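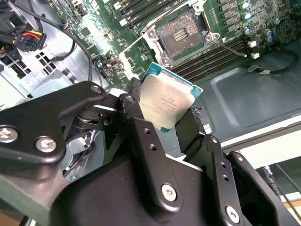 5.3 Failures during processor removal

Of the 23 faults logged in November, most came from the processor step. The usual one was slip. The fingers closed on the two edges of the chip, the width reading looked normal, and the part turned in the grip during the lift. The controller had no signal for this and went on to the next move. In two runs the chip fell back onto the open socket and bent contact pins, and those boards were dropped from the count. 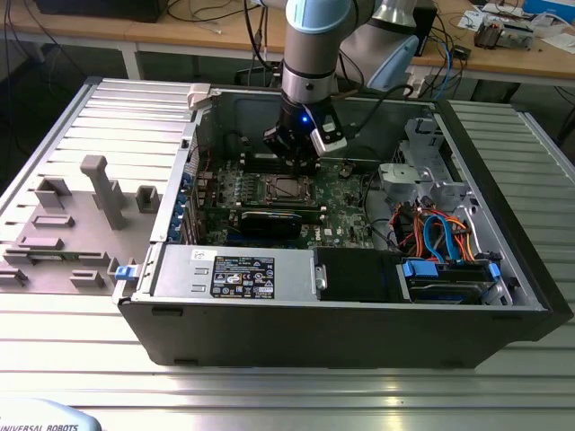 Figure 7. The arm over the memory slots of a Dell tower laid on its side, with the CPU socket empty.

A second fault was less frequent but more serious. After a slip the operator would reach into the case to recover the part while the program was only paused – not stopped. Sikora noted this twice. We now require a protective stop before any hand enters the case, and the lift is held for 500 ms while the wrist camera checks the tilt of the chip. Neither change deals with worn finger tips, which we discuss in 5.4.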